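I moved to Fultley 11 months ago and I want to write down what I learned about wallpaper, because I made many mistakes and maybe somebody can use it. Small thread.

1/ My flat has old plaster walls. In my country we paint everything, so paper was new for me. The man in the Skellis shop in Fluvton asked me if I want "paste the wall" or "paste the paper". I said yes. It was not a yes or no question.

2/ Always buy one roll more than the calculator tells you. I bought 3 for my hallway and I needed four. When I came back, the batch number was different, and with a different batch the color can be different too. Mine was, a little. I see it every morning.

3/ Animal prints are more difficult than stripes. The spots look random, but they repeat, and the repeat must meet at every seam. Before you cut, hold two lengths side by side and look from the other end of the room.

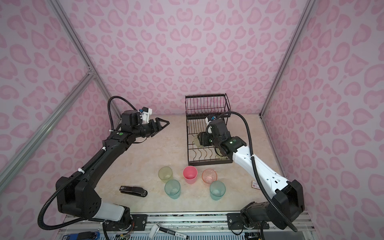 Pink leopard spots, beige marble pattern.

4/ Corners. Please do not wrap a full width around a corner. Old corners are never straight. Cut the piece so that only 15 mm or so goes around, then start again with a plumb line. I learned this in November, with very cold hands and a heater that did not work.

5/ Let the paste rest on the paper. The package said some minutes and I gave it one, because I was impatient. The paper grew on the wall and I got bubbles. Now I set a timer and drink my tea.

6/ People told me a small room must be white. I do not agree. My toilet is the smallest room I have, and with a strong pattern on all the walls it is the only room which visitors talk about. 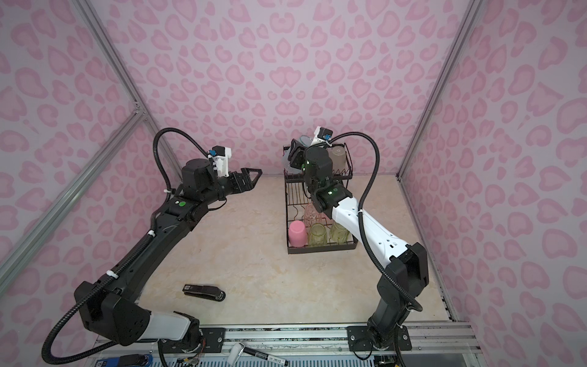
Bălan replied that pattern on every wall gives her a headache after 20 minutes, and that one wall is enough for any room. I understand this. For a bedroom I would also do only one. But how long do you stay in a toilet?

7/ For cleaning: a soft sponge, almost dry, from the bottom to the top. Try it first behind a door. I did not try it first behind a door.

8/ Next is the kitchen. I still have to decide between paper and paint near the stove. If you have paper there for some years already, please write to me how it looks now.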